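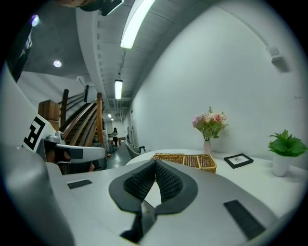 Three-part basket, flowers and a plant on the round table, with the gripper held close.

Tidying a Small Table With Hand-Held Grippers: Tips for Recording Sessions

by Marianna Gajewski

I write about keeping house, and I came to robot training data with a low opinion of it. The pitch from Notemov was that if enough of us tidied tables with hand-held grippers on, a machine would pick up the habit. I've now recorded 86 runs for them and I still wouldn't let the machine near my good vase. But the runs themselves can be done well or badly, and most of the written instructions I got were no help with that. These are my own notes.

Before you start

Decide what "tidy" means and write it on a card. The Notemov sheet says "arrange items pleasingly," which two people will read two ways, and then the system is supposed to learn from both. Mine says: basket in the middle, plant to the right, flowers at the back, small picture frame flat or put away.

Wipe the finger pads with a barely damp cloth. Textured pads hold on to lint, and lint slides. Let them dry before you touch anything glossy.

Check the printed tags. A tag that is peeling at one corner should be replaced before the session. I kept going once with a loose one and lost 7 runs.

Handling the usual things

Woven baskets: take hold of the rim or a divider, never a stray end of wicker. A basket with compartments wants to tip toward whichever side is full, so empty it first or load it evenly.

Picture frames: a frame lying flat is the hardest thing on any table. Slide it until one edge hangs over, then pinch that edge. I was told the system would "find its own way" with these. I have seen no sign of that, so show it the slow way every time.

Flowers in a slender vase: move the vase, leave the bouquet alone. Grip low. If it rocks, stop and set it down, and mark the run as spoiled. Keep the water to a couple of inches.

Potted plants: fold nothing, crush nothing. Come in under the leaves and hold the pot. For a heavy pot use both grippers, or let it be and arrange everything else to suit it.

Round tables: there are no corners to line things up with, so pick a mark on the floor and stand on it at the start of each run.

How many runs are enough

Here I part company with the enthusiasts. Oda, the other outfit I have recorded for, wanted 974 runs of one table. By the end of a long afternoon my hands were doing the same lazy sweep each time, and I can't see what a machine gains from watching it. I'd take 75 with the basket and plant started in a new spot every time. Their answer was that more is always better. They didn't show me a comparison, and I asked twice.

Keep your mistakes, too, as long as they're labeled. A basket dropped and picked back up is a real part of tidying. I would throw out only the runs where a tag fell off or someone bumped the table.

Rest your wrists every half hour - the grippers feel light at 9 a.m. and much less so by lunch. Store them with the fingers open, out of direct sun.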